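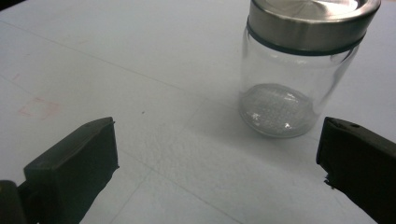
Figure 4. Glass storage jar with metal lid and sealing band.

Flekgate Centre for Domestic Studies
Unit 5: Storing Dry Goods

Sealing bands should be removed and washed separately from the lid. Students are to inspect each band for splits and flattened areas before refitting it. A damaged band must be replaced.

Jars must be completely dry before filling. Leave a gap of 2 cm below the neck and label each jar with its contents and the date of filling.

For Thursday: read section 8 of the Pusteck handbook and bring one lidded jar from home.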